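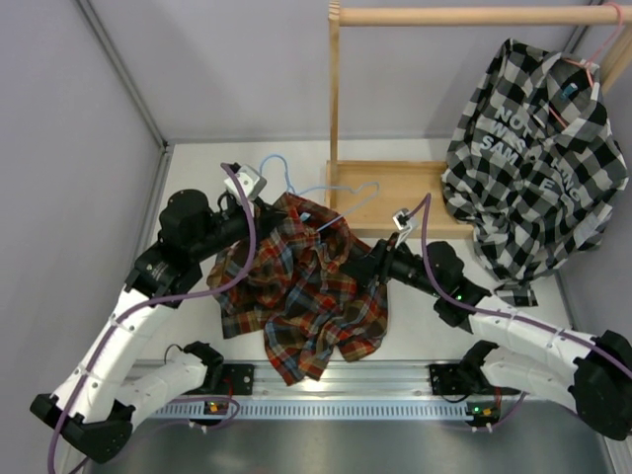
Stoltthorpe Romance Readers: progress report on the translated fiction grant
December 1, 2022
Prepared by Hamisi Urio

You asked for a page on where the money has gone and whether anyone is reading the results. I'll take the second part first, as it's the cheerful one.

The November reviews went up on schedule, apart from the one I wrote, which was late. Our page for the Lukáč trilogy drew 3506 visits over the month. The month before, the whole site managed 3388, and I'd been rather proud of that. Most of the new readers came for volume two, in which the ferry captain and the tax inspector are finally stuck in the same lighthouse. Our reviewer gave it a rave and spent a full paragraph on the soup. Comments were split between people who agreed about the soup and people who wanted to know when volume three is out in English. (Spring, says the publisher, in the tone of a publisher.)

Spending

The grant paid for 700 paperbacks, bought as a single order and mailed to reading groups that asked for them. All have gone out. Postage ran over what I'd budgeted, and I covered the gap from the line marked "events," as our one event was a video call and people brought their own wine.

Reviewer fees are paid up to the end of November. Two reviewers asked to be paid in books. I said no, then yes.

What went well

The Dromum books. I had them down as filler — small-town second chances, a bakery, a brother who broods — and the groups loved them. Several wrote back asking for the rest of the series. The reviews were longer than we normally run and I cut very little, partly from respect and partly because the writers are scarier than I am. The one dissenting review called the hero "a coat rack with a mortgage" and has been shared more than anything else we've published.

What didn't

The Sunent list is behind. We promised you reviews of all their fall titles and have posted 2. The advance copies arrived as files that opened on one person's tablet and no one else's, and by the time we had proper ones the reviewers had wandered off to read other things. I've reassigned the remaining titles, including the vampire one, which I have given to myself as a penance.

The reader survey also got fewer replies than I'd hoped. It was too long. Question nine asked people to rank types of kissing scene, and that's where most of them stopped, though a few went on at length in the box provided.

Next

The rest of the Sunent reviews, a shorter survey, and an interview with the Lukáč translator, who has agreed to talk about anything except the ending. I would like to move what's left in the events line over to postage for good. Please let me know if that needs a form, and if so, which one, as the last form I sent you was apparently for boats.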